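How to plan the budget for a two-arm assembly cell

Posted in: Automation > Buying and Planning > Guides

Most small workshops that come to us have a price for the arms and nothing else. The arms are the easy part. The quotes are clear, the suppliers answer the phone, and the figure goes straight into the spreadsheet. The rest of the spend arrives later in small invoices, and that is where budgets go wrong. The steps below are the ones we use at Skellmont for flat-pack and light furniture work.

Step 1. Write down the job before you ask for prices

Pick one product and list every operation on it, including turning it over and holding it still. For a stool, that means placing the seat, fitting each leg and fastening it. Mark which operations need one hand and which need two. If nearly everything needs only one, a single arm and a good clamp will cost you far less.

Next, measure the product at its largest. People measure the parts as they come out of the box and forget that the thing grows as it goes together. Legs standing up from a seat take a lot of room above the table, and the arms have to get round them.

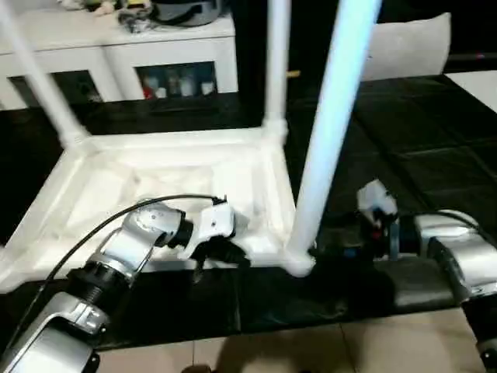

Add the reach you need to the height you need, then ask the supplier for a drawing of the working area with both arms mounted at your spacing. A reach figure for a single arm on its own tells you very little. When we priced our first cell we had to move up a size after seeing that drawing, and it was better to find out then than after delivery.

Step 2. Price the grippers separately

Ask for these as their own line:

- the gripper itself, one per arm
- spare fingers and pads
- the bracket between wrist and gripper
- cables, plus one spare of each

Fingers and pads are wearing parts. We allow for a full set of pads every 6 months. Sesell sells them singly and Baird only in packs, so compare the cost over a year and ignore the price per piece. Cables on the outside of an arm are cheap to replace but they do catch on things, so keep the spares in a drawer near the cell.

Step 3. Decide how the tools will be held

You have two choices. You can fit a driver permanently to the wrist, or you can have the gripper pick up an ordinary hand tool. A fixed driver is tidier and repeats better. A hand tool costs much less, can be swapped in a minute, and leaves the gripper free for other jobs once the tool is put down.

If you go with hand tools, check three things. The weight of the tool with its battery comes off the arm's payload, and so does the gripper. The handle has to suit the fingers. And something has to work the trigger, which may mean a bought adaptor or a day of somebody's time making one.
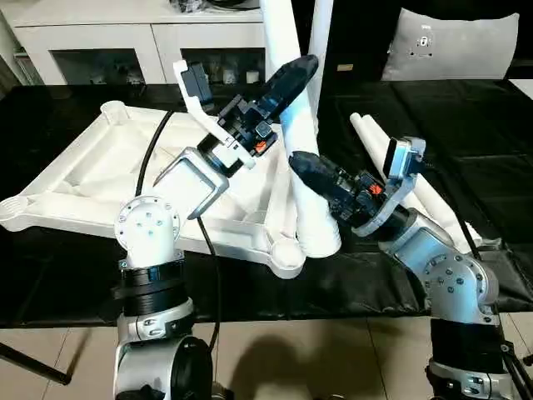 Batteries need their own line as well. Buy two for each tool and a charger that can sit near the table. Our first budget left them out completely.

Step 4. Add the table, floor and guarding

Get the table before the arms if you can. Check that it does not rock with the arms at full stretch. A plain dark covering is cheap and makes pale parts easier to pick out for a vision system - fix it down properly or it will creep.

Guarding depends on your risk assessment, so have that done before you order. Do not guess a figure from somebody else's cell.

Step 5. Set aside money for time

Put in the hours for setting up and teaching the first product. We now allow 20 working days for a first product and 13 for the second. Add a contingency on top of the whole sum. Ours was too low on the Nedura job and we ended up asking for more money in January, which was not a pleasant meeting.

Step 6. Spread it over the right period

We work our costs over 36 months. Put the purchase, spares, service visits and training into one sheet for that period and compare suppliers on the total.

Comments (3)

benchmonkey: Useful, thanks. Would you lease for a first cell?

Skellmont workshop: We bought, but look at leasing if you only have one product lined up. Read the part about return condition.

partsbin_leeds: Agree on the pads. Also check lead times, ours were longer than for the arms.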